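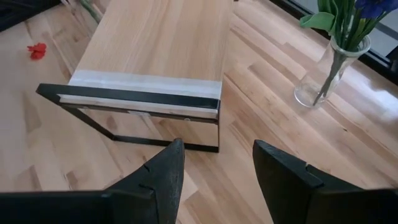
How many demonstrations should a new person record before we start keeping their data?
Throw out the first 17 and keep everything after that, as long as the person was rested and had stopped thinking about their hands.

That is the short version, Glória, and I'm sorry it took me most of a week to write back. I wanted to sit down with the Kakari logs first, and then my sister came to stay, and you know how that goes.

On Monday, July 27, 2020, Glória Moreira wrote:
> Hi all, we have two new operators starting on remote control
> and I'd like to know what the rest of you do about warm-up.
> Markos says he never discards anything. Also, is it worth
> guiding the arm by hand for the slow parts, or does mixing
> the two make a mess later on?

I know Markos keeps everything, and with his patience he can probably afford to! When I started on Caltus I was dreadful. I would close the fingers too early, back off, and come in again from the other side, and the policy learned every bit of that dithering from me. We had 135 episodes in that first set and I ended up recording the whole lot again in September.

As for hand guiding, I love it for anything where you need to feel the contact, like easing up to a thin edge or setting something down flat. The trouble is that your own arm wanders into the fixed camera's view, and you tend to move faster than you ever would with the controller. If you do mix them, please put a tag on each episode so they can be split later. Evangelia didn't, one time, and spent days sorting up to 4000 clips by eye (she is still a little cross about it, and I don't blame her).

One more thing for your new people. Let them pause. A second of stillness before the grasp is easy to trim afterward, and a rushed approach can't be fixed at all. I also ask them to move the object a little between takes, even when they have just found the perfect spot for it.

I can send you our operator notes if you like, they're a bit of a jumble but Marina has been tidying them.

Warmly,
Themis Tzanetos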